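Give me the messy examples! At Rudeck we gathered 272 demonstrations of picking up laundry last April, and my favorites are the ones where the cloth starts out in a heap. A shirt laid out flat teaches a gripper one kind of shirt. A heap is new every single time.

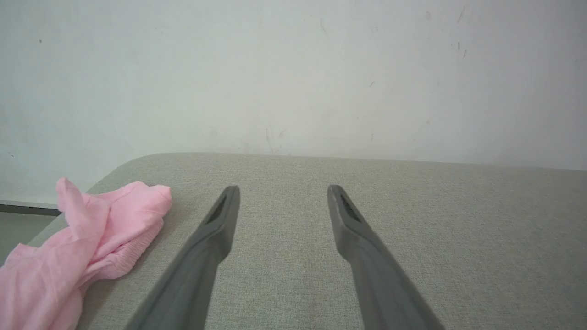
I'd happily trade 11 tidy runs for 2 in which the person guiding the arm hesitates, backs off and tries another fold — that little correction is gold. So keep the slow ones, please, and keep collecting in rooms with real furniture. I can't wait to see what the next batch teaches it.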